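The Salt Road, or how I spent February with a film that doesn't like me

I have now seen Fernanda Rebelo's "The Salt Road" three times, which is twice more than I planned and possibly three times more than the film would have wanted. It has that air about it. You sit down, the lights go off, and for the first eleven minutes a man repairs a fence with his back to you. He doesn't turn around. When he finally does, it's a different man.

I should back up. The Rocha is the small theater near me, two screens, one of which smells of soup. Every February they run a short season of documentaries that didn't get picked up by anybody, and they print the schedule on paper so thin you can read both sides at once. That's how I ended up at the wrong film the first time. I was aiming for the one about competitive whistlers.

What I got was ninety-odd minutes on a village called Bruvine, where they used to make salt and now mostly make appointments to talk about salt. Rebelo's grandmother came from there. The director tells you this once, in voiceover, while we look at a locked door, and then never mentions family again. I liked that a lot. Most personal documentaries these days can't go five minutes without the filmmaker finding a box of letters. If there was a box of letters in Bruvine, Rebelo had the manners to leave it in the attic.

The plot, if we can call it that: a road is going to be closed. It runs from the salt pans to the main highway and hardly anyone drives it. The district wants to save on repairs. Two people in the village care about this very much, and the rest care about it in the way you care about a cousin's divorce.

The first of the two is Martim Neves, who drove a truck on the road for most of his life and has opinions about every bend. There's a long take of him in the passenger seat, calling out potholes before they arrive, like a man reading a poem he learned in school. He gets one wrong. The look on his face is the best acting I saw all winter, and he isn't acting.

The second is Inês Salgado, who teaches at the school and writes letters. She has sent 439 of them to the district office, and she keeps copies in ring binders. Rebelo films the binders being taken off the shelf, one after another, and then, God help us, films them being put back. A guy in my row laughed out loud at that. I was annoyed with him for a minute and then I started laughing too, and I still don't know whether we were supposed to.

This is my main complaint, and I've been carrying it home on the bus for weeks. I can't tell when the film is being funny. There's a meeting scene where a man from the district explains the cost of resurfacing with the help of a slide that won't advance. He keeps pressing. The slide keeps not advancing. Rebelo holds the shot until the room gives up on him. It's very good, and it's also mean, and the film doesn't seem to know it's mean. Or it knows and is looking at me over its glasses to see what I'll do about it.

I put this to Anathi Gumede, who I've been arguing about movies with since college and who has never once let me win. She thinks the scene is tender. She says the camera stays on him out of company, the way you'd wait with someone whose car won't start. I said if someone waited with me like that, filming, I'd walk home. She said that was because I was cold. We had pie.

The second viewing was her fault. She wanted to see the fence again, so we saw the fence again. And I'll admit the opening works much better when you know it's two men. There's a cut in there, hidden in a moment when the first one bends down, and I watched for it and still missed it. Anathi claims she saw it. Anathi also claims she can hear when a film has been dubbed by someone with a cold.

The editing is by Ho-yin Yeh, who did "Bukex" a few years back, the one about the button factory that everybody fell asleep in and then put on their year-end lists. You can feel the same hand. Yeh likes to let a shot run until you've stopped looking at the thing you're meant to look at and started noticing the wallpaper. In "Bukex" that drove me up the wall. In this one it pays off, mostly, because Bruvine has better wallpaper.

The sound is where I'd send anyone who is on the fence (sorry). For long stretches there's no music at all, just wind and a dog that must have been paid by the bark. Then, very late, over a plain shot of the empty road, a single organ note comes in and stays for 4 minutes. I timed it on the third viewing, which is the kind of person I've become. It doesn't swell or turn into a tune. It just stops, and then there's the dog again.

What I wish the film had was a bit more of the salt. We see the pans twice, both times from far off and in bad light. One of the title cards says the village had 2,995 people when the works were busy, and that's all the history you get. I wanted to know what the work was like, who got paid and how badly, what it did to your hands. Neves starts to talk about his father's hands at one point and the film cuts away to a goat. I have nothing against the goat. But I think Rebelo flinched there, and for someone so happy to stare at a broken slide show for ages it's an odd place to look away.

The ending I won't spoil, mainly because I've seen it three times and would describe it differently each time. The road is either closed or it isn't. There's a barrier, and there's Neves, and there's a truck, and it's dusk. Anathi and I came out with two opposite versions and the kid who tears the tickets had a third.

So is it good? I think so. I think it's better than it is likable, and I went back to it more often than to things I liked more. If the Rocha brings it around again I'd go, and I'd bring a sweater, since screen two has its own climate. For what it's worth, the whistling film turned out to be sold out every night, so I still haven't seen it.

Next up, if I get my act together, is the Bretix shorts program. Seven films, most of them under ten minutes, and the longest one is about a ladder. I have been promised by a person I no longer fully trust that the ladder one is a masterpiece. I'll report back. In the meantime somebody please write to me about that cut in the fence scene. Bend, hammer, bend again - is it the second bend? I really think it's the second bend. 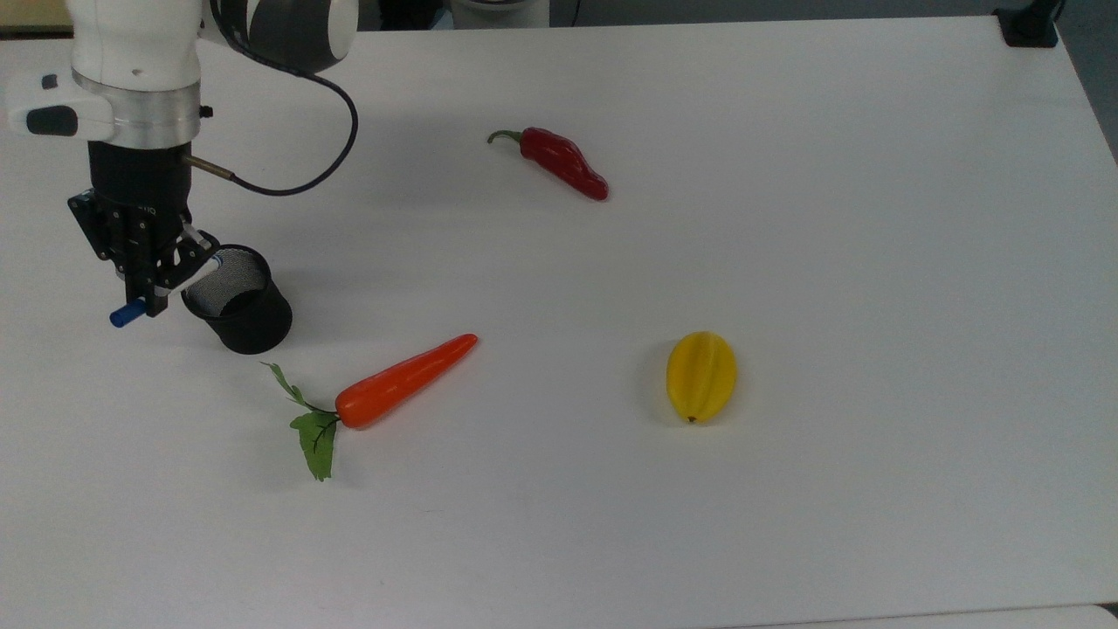 White arm, black gripper, big white table.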